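Short walk after dinner helps to keep blood sugar steady, study says

2/2/24

People who walk a little after the evening meal have lower blood sugar during the night than people who sit down and rest. This is the result of a new study made at the Skison Institute in Vistau, and published this week.

The study included 535 adults with a high risk of type 2 diabetes. None of them took medicine for blood sugar when the study began. They were divided into 2 groups. The first group was asked to walk after dinner, at a normal speed, on at least five evenings of the week. The second group received the same advice about food, but it was not asked to change the evening habits.
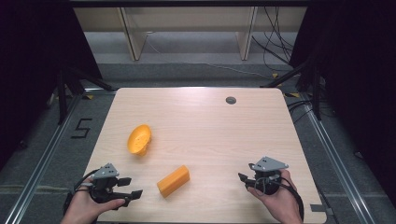 Two hands with black grippers at a light wooden table.

All participants wore a small sensor on the arm for the first and the last two weeks. The sensor measured the sugar level day and night, so the researchers did not depend only on the blood tests in the clinic. The participants also wrote down what they ate and at what hour they went to bed.

The walk did not need to be long. In the plan of the study it was 30 minutes, but many people walked less when the weather was bad, and the researchers accepted this. Also in those people the level after the meal was lower than in the group which rested.

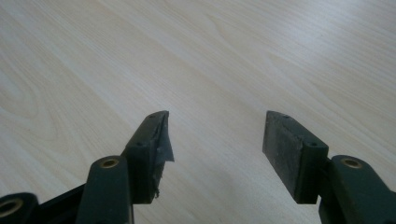

Vol. 3, No. 2

The difference was largest in the participants who started to walk soon after they finished eating. When the walk came late in the evening, the effect was smaller, and in the oldest participants it was difficult to see. The authors write that the muscles use sugar from the blood while they work, and that the time just after the meal is when most of this sugar arrives.

Body weight changed very little in both groups. For this reason the authors do not recommend the evening walk as a method to lose weight. They also remind that the study was short and that all participants lived in one region, where most of the streets are flat and have good light.

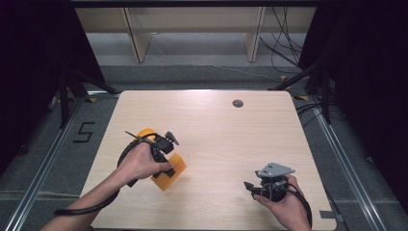 A second part of the work will begin in April in the town of Nondon. It will include people who work at night and have their main meal in the morning. The Takeda clinic in the same town will do the blood tests. Persons who already take insulin cannot participate, and they should speak with their doctor before they change how much they exercise after meals.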